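Clothing Exchange Moves to the Gilbert Building in September

The Bimisville Community Services Office will transfer its seasonal clothing exchange from the Kemport Road annex to the ground floor of the Gilbert Building in September. The annex has housed the exchange since the program began and will be returned to the school district for use as classroom space.

The new location offers 2425 square feet of floor area, a covered entrance on Wedard Street, and a separate room for sorting. Residents who have used the annex will be aware that donations and visitors shared a single door, and that lines on opening morning often reached the parking lot. At the Gilbert Building, donations will be received at the rear entrance only.

Drop-off hours are 9 a.m. to 2 p.m. throughout the month. Each household may bring up to 40 items. Garments should be laundered, dry, and placed in bags or boxes that can be closed. Knitwear should be folded and not placed on hangers, as the shoulders lose their shape on the rails before winter stock is put out. Coats may remain on hangers if the household wishes to donate these as well.
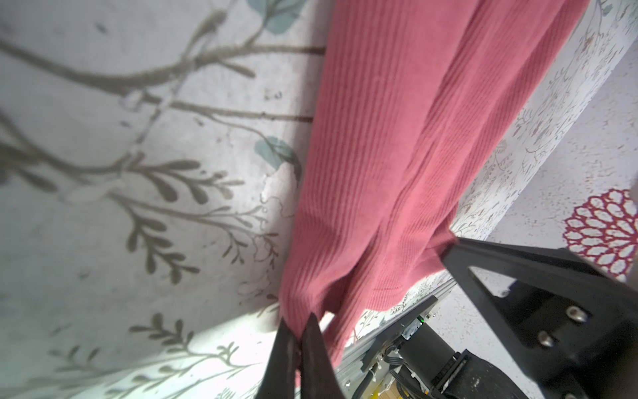
The office is unable to accept pillows, mattress covers, single shoes, or items bearing an employer's name or badge. School uniforms are accepted at any time of year and will be held for the August distribution. Items with minor damage, such as a missing button or a loose hem, are welcome and should be kept in a separate bag marked "repair."

Repairs will again be handled by the evening sewing class under the direction of Killian Lecomte. The class has asked for thread in dark colors, machine needles, and zippers longer than seven inches. Places remain open in the fall session, and no previous experience is required. Registration forms are available at the front desk of the Gilbert Building and at the public library.

Residents taking clothing from the exchange are not asked to show proof of income or to bring items in return. This policy is unchanged. Visitors who need a particular size – infant wear and larger adult coats are the most frequent requests – may leave a card at the desk, and they will be called when something suitable comes in.

The move has been supported by a grant of $2000 toward shelving and clothing rails. Jérémie Lefèvre, who coordinates the exchange, wishes to thank the residents who helped measure and clear the sorting room over the summer. Questions about large donations, including those from estates, should be directed to him in advance so that storage can be arranged.

The annex will accept no further donations after the end of August. Please do not leave bags outside either building overnight.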